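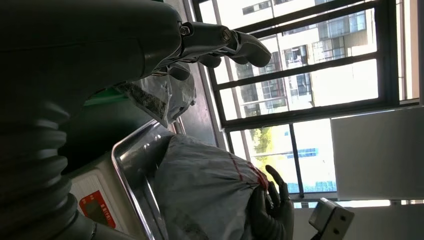
The gray package in its steel tray.

The Parcel from Skornunlow

The parcel came up the hill on the morning boat bus, which is what we call the bus that meets the boat, and by the time I got it home my arms were trembling and I was grinning like a kid. It was fat and round and wrapped in gray woven plastic, with a thin line of red running across it near the gathered top. Red! My aunt always said red meant the good stuff. Green meant seed, blue meant somebody had sent you their old curtains, and red meant you should put the kettle on before you opened it because you wouldn't want to stop halfway.

I set it in the steel tray by the window. Everything from Skornunlow goes in the tray first, on account of the dust. You have never met dust like Skornunlow dust. It's soft as flour and it gets into your sugar and your shoes and the pages of whatever you're reading, and once, the year of the big wind, it got inside a sealed jar of plums. We ate them anyway. They were wonderful.

So there it sat, wrinkled all over like a sleeping elephant, with the window shining in the metal all around it. I'd waited since March. Back in March I had walked down to the Stumex counter and paid 40 in coins, and the woman behind the glass had written my order in a ledger so big she had to stand up to turn the page.

"Ekwueme blend?" she said.

"Ekwueme blend!" I said, louder than I meant to, and a man in line laughed and then ordered the same.

If you haven't had it, I don't know how to tell you. It's tea, I suppose, in that you pour water on it. But they dry it on the roofs up there, 3000 feet above the harbor, next to the orange peel and the pepper strings and probably the laundry, and it picks up a bit of everything. My aunt said she could tell which roof. I believed her until I was twelve, stopped believing her for a while, and now I believe her again.

I worked at the top of the package with my fingers. The weave was tight and squeaky and I went slowly, easing one fold and then the next, because a good wrapper is worth saving. I have a whole drawer of them. They make the best garden bags in the world, and one of them patched our tent for three summers at Lake Poden and never let in a drop.

The smell got out before anything else did. Oh, it was all there! Smoke and orange and hot roof. I stood with my nose practically in the tray and I was back in my aunt's kitchen with my feet on the rung of the stool, and she was telling me to quit breathing it all up and leave some for the pot.

I reached in up to the wrist. Leaves, leaves, more leaves, crackly and light, and then something that was not leaves at all. It was small and hard and folded up in paper. I had not ordered anything small and hard.

I unfolded it on the sill. A roof tile, or the corner of one, the color of a baked apple, with pencil on the back in the big square hand of whoever packs for the Skornunlow co-op.

"Fourth roof past the well," it said. "Your aunt's favorite. Tell her the rain was late."

I put the kettle on.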